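Wadura Knitwear Copy Set

README, version 2

Wadura is a collection of short advertising texts for knitwear, written in English by people who work or worked in agencies. We made it because our team at Kurketti needed good material for teaching junior copywriters, and most of what we could find was either too old or protected by the client. Now we share it with other teachers and with small studios.

Contents

The set has 2542 texts. From these, 946 are product lines for web shops, 879 are email subject lines, and the rest are headlines and short body copy for print. Every text is in its own row, with these fields:

text_id: a number, stable between versions
body: the text as the writer delivered it
channel: shop, email or print
brief_id: the brief which the writer answered
round: first draft or revised draft
note: remark of the creative director, can be empty

The files are plain CSV in UTF-8. The separator is a semicolon, so please check this before you open them in a spreadsheet program.

How the texts were written

Shufen Li prepared the briefs. Each brief has one page and describes a garment, a buyer and a tone. The garments belong to a brand named Darnov, which we created for this purpose, so no text in the set was ever published for a real client. The writers could ask questions by email, and the answers were sent to all of them.

After the first draft, Velimir Kneževič read everything and wrote his remarks. He is a strict reader and some remarks are very short. We kept them as they were, only spelling was corrected. The writers then had the choice to revise or to leave the text. When a text was left unchanged, you will find only the first draft.

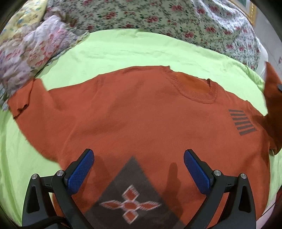

Orange crew neck sweater with ribbed collar.

Known problems

The email lines are less varied than we wanted. Many begin with a question, and the word "cozy" appears too often, mainly in the early briefs. Jianguo Xiong tried to balance this in version 2 by adding briefs with a dry or formal tone, but the difference is still easy to notice.

Print headlines were written without a layout. Some of them are too long for a normal poster, and we do not recommend to use them as examples of good length.

The notes represent the taste of one person. If you use them for grading students, please tell the students so.

Changes from version 1

Duplicate rows were removed. The channel field had two spellings for email and now has one. Brief numbers begin with the letter D. Guangming Yin wrote a small script, tang, which converts old brief numbers to new ones; it is in the tools folder.

Use

You may copy, print and change the texts for teaching and for internal training. For a commercial product, please write to Mackenzie Ouellet first. We ask that you mention Wadura and the version number when you publish results.

Last update: 5 November 2023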